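Entretien des patins bleus sur une paire de pinces à main
Atelier Dilari – fiche 49, mise à jour le 26 février 2020

La fiche concerne les deux pinces tenues à la main que nous utilisons pour les exercices sur textile. À faire avant chaque séance.

1. Ouvrir les mâchoires à fond et passer un chiffon sec sur les patins, dans le sens des rainures. Les peluches s'y logent vite avec le velours.
2. Contrôler les axes de l'articulation. Un capuchon qui tourne sous le doigt se resserre d'un quart de tour, pas plus.
3. Fermer lentement. Les deux patins doivent se toucher sur toute leur longueur – sinon, desserrer le doigt fautif et le recaler.
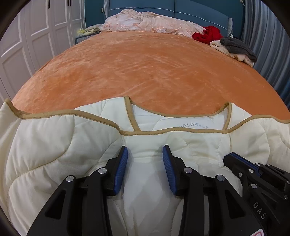
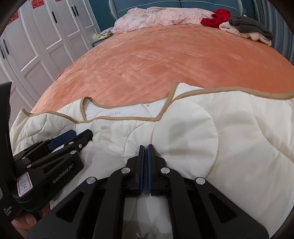 Les pinces au-dessus du vêtement matelassé : mâchoires ouvertes sur la première vue, doigts presque fermés pour la pince centrale sur la seconde.

4. Poser le vêtement à plat sur le lit, encolure vers la tête de lit. Pincer le tissu entre deux coutures, jamais sur le biais : l'épaisseur y fausse le réglage.
5. Répéter la prise 3 fois avec chaque pince. Si le tissu glisse, reprendre à l'étape 1, puis changer les patins par paire.

Les patins de rechange sont dans le tiroir Enness, référence 1171. Noter le remplacement dans le cahier, avec le numéro de la pince.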